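Re: [cell-upkeep] left arm wrist drifting again, plus cable question
From: Ragnheiður Þórarinsdóttir
Sat 11 August

You wrote:
> Is the Skullotcombe cell back up? We have the same two-arm bench here and
> our left one sags when it holds anything out for more than a minute. Did you
> swap the servo or just retighten? Also how are you routing the wrist cables,
> ours keep snagging. And do you bother re-homing after every screw you touch?

Back up, yes. Typing this between runs so sorry for the mess. No servo swap. Retightened, re-homed, then a handover check with both arms. Order I did it in:

1. Table first

Cloth pulled flat, paper squares stuck back down. Light blue ones, cheap, any stationery shop.
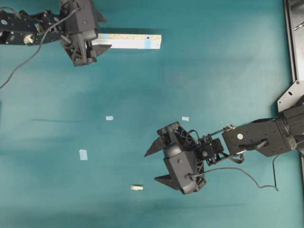

Cable slack is where I lost most of the morning. Too short and the wrist drags at full reach, too long and the loop gets under the fingers. I go long now and just keep the loop low and behind the gripper. The left one comes off in a wide arc across the cloth and away at the side, the right one sags and hooks back up near the big joint. Ugly but neither is anywhere near the fingertips, and thats all I ask of it. Chauvin wanted clips every few inches, tried that in the spring, tore one out the first week.

2. Fingers

Open and close by hand with power off. If one side feels gritty stop there and clean the rails before anything else. Wipe the inner faces, dust builds up and the grip goes slippy. Scuffs on the outside I leave alone. Then a slow approach on something small, low speed, hand on the stop.

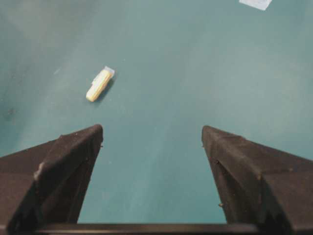 3. Screws round the joint

This was the real fault, for us anyway. Two of the black hex ones on the link plate had backed off. Couldn't see it, only felt it with the key in. Do them crosswise, a bit each, don't crank one all the way down. Threadlocker on the plate screws only, NOT on the horn. Flavis sold us a tube that never set so check the date on yours.
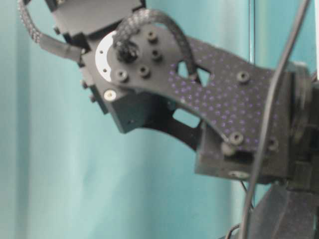 While you're in there push the braided cable sideways with a finger and watch the plug. If it moves at all reseat it. Ours moved. Log said 193 dropped packets overnight, after reseating 7. Still not zero, going to look at the hub next.

4. Re-home, then handover

Re-home after plate screws, yes every time. After cover screws no, life is short. Then left arm holds the stick, right arm takes the other end, both hold, left lets go. I run it at 240 on the speed setting and only go up if the first lot are clean.

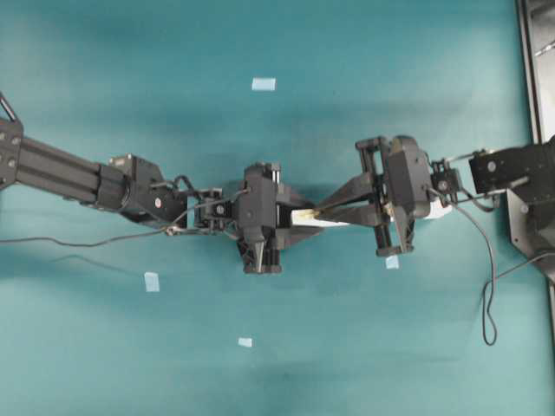 If the sag comes back with everything tight then I'd start suspecting the servo, but ours has maybe roughly 2,000 cycles since the Prarnen refit and it holds fine so far. Will know more in September when it gets stripped down properly.

Somebody asked off list for the torque numbers, I'll send them when I find teh sheet. Its in the drawer under the bench or it's at home.

Ragnheiður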